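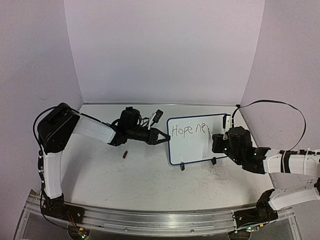

Desk automation at Plasville is the name usually given to the use of paired robot arms for small clerical and handling jobs at the Plasville office of Cuadros, a firm that prepares signs, printed notices and labelled samples for shops and clinics. The arms were brought in to take over work that had been done by hand at ordinary tables, such as wiping and lettering boards, sorting caps and clips, and placing cards into holders. Each station has two arms fixed to a metal rail at the front of a white table, with walls on three sides. Handwriting is the job most often shown to guests, and a small whiteboard reading "Hope ne", with an arm on either side of it, is typical of the scale of the work. Claims made for the system have been much larger than that, and its effect on the people employed at Plasville is disputed.

Background

Before the arms, the finishing room at Plasville was staffed in two shifts. The jobs were light but fiddly, and staff moved between them through the day. A person might letter boards until the first break, check labels until lunch and pack orders in the afternoon. Cuadros described this arrangement as wasteful. Former staff have described it as the only thing that made the work bearable.

The plan to automate came from Inetti, a consultancy that had earlier advised the company's warehouse at Hosness. Its report listed 176 separate hand tasks in the finishing room and marked most of them as suitable for machines. The report did not explain how suitability had been judged. Several of the tasks on the list were later found to be the same task under different names, and at least one, the straightening of bent display clips, had not been done at Plasville for years.

Equipment

A station consists of the two arms, their control boards, the table and its walls. The arms end in two-finger grippers. They are bolted in place, so anything they work on has to be put within reach and taken away afterwards by a person. The plain walls are meant to keep the background the same from one run to the next. Staff were also told that the walls would protect them from the noise of the room, although they stand around the machine and the operator sits outside them.

Cables run along the outside of the arms, and checking them is part of the morning routine. So is cleaning the table. Marker dust, hairs and scraps of tape have all been blamed at one time or another for failed runs, often without much evidence.

The first stations were guided by hand. An operator moved a matching pair of handles and the arms copied the movement, while the system kept a record. The recorded runs were then used to train the arms to do the same task alone. This stage was expected to be short. It became a standing part of the work, as each new board size, pen or holder called for fresh recordings.

Changes to jobs

The company's public account is that no posts were lost to the arms. This is true in a narrow sense. Temporary contracts in the finishing room were not renewed, and these do not count as posts in the company's figures. Permanent staff were given the title of station operator, with a small rise in pay and a new set of duties.

Those duties include:

Setting out the board, pens and other parts before each run
Guiding the arms by hand during recording
Marking each run as good or bad
Fetching dropped items and putting them back
Finishing by hand any piece the arms leave incomplete

The last of these was left out of the first job description. It was added after operators pointed out that orders were still going out on time only because they were completing them. For a while the finished pieces were all entered as machine output, whoever had done them. The practice was changed after a complaint, but the older figures were never corrected, and they are still quoted by Inetti in its sales material.

Operators also report that the work has become narrower. One person now stays with one station and one task for most of a shift. Sore wrists, which the arms were supposed to prevent, are still reported, though the cause has moved from the pen to the handles. Supporters of the scheme answer that the new work can be done sitting down, that it is quieter than packing, and that some operators have learned skills they could take elsewhere. The first two points are generally accepted. The third is harder to judge, as few other employers near Plasville have any use for such skills.

Results

Cuadros has released little that would allow an outside reader to judge the system. A company summary gave a success rate for lettering but counted a run as successful if the arm had made a mark on the board, whether or not the word was complete or could be read. A later summary dropped the figure and spoke of "steady progress" instead.

At Hosness, where 3 stations were set up on the same pattern, managers kept their own count of finished pieces per shift. They found that an experienced person working alone was faster at lettering and at sorting. The arms did better on placing cards into holders, a dull job that staff were glad to give up, and 2 of the stations were kept for it. The remaining one was sent back to Plasville. This is the clearest result so far, and it is a modest one — a machine that does one dull thing fairly well, with a person beside it.

Reception

Opinion in the trade is divided. Inetti presents Plasville as an early step towards finishing rooms that run without staff, and one of its brochures gives 2077 as the year by which all handwork in the sector will have ended. No reasoning is offered for the date. Critics note that the brochure was written to sell stations, and that the people best placed to comment, the operators, were not asked.

Staff at Plasville have since requested a say in which tasks are chosen for the arms, along with a return to moving between jobs during the day. Cuadros agreed to a trial of the second request in September. The first is still under discussion.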